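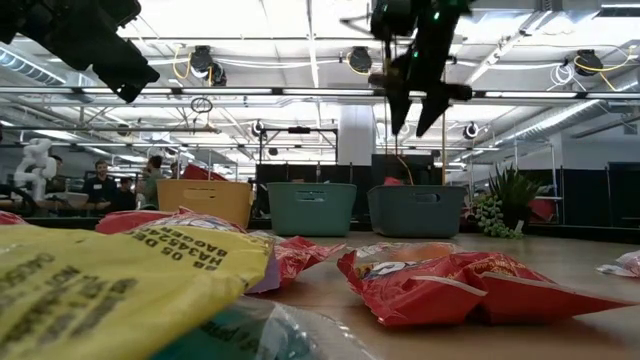

Tue 6 July

Read the second half of the Trorkier district court reports today. Of the 708 pages, 108 are still not opened. The scans from the Hisar folder are bad, many words I had to guess, and I marked these in pencil.

Four judgments mention corporal punishment as the sentence. In two of them the appeal was refused on the same day, which I find strange -- the provincial code gives six days for it. Maybe the clerk wrote the wrong date. To check with the gazette from May.

Prinent translation uses "offence against morals" everywhere, but Eyvindsson edition has three different terms for it. I will keep the three apart in our table. Please do not merge the columns before I finish.

Still missing: the annex with the fines. Wrote to the archive again, no answer yet.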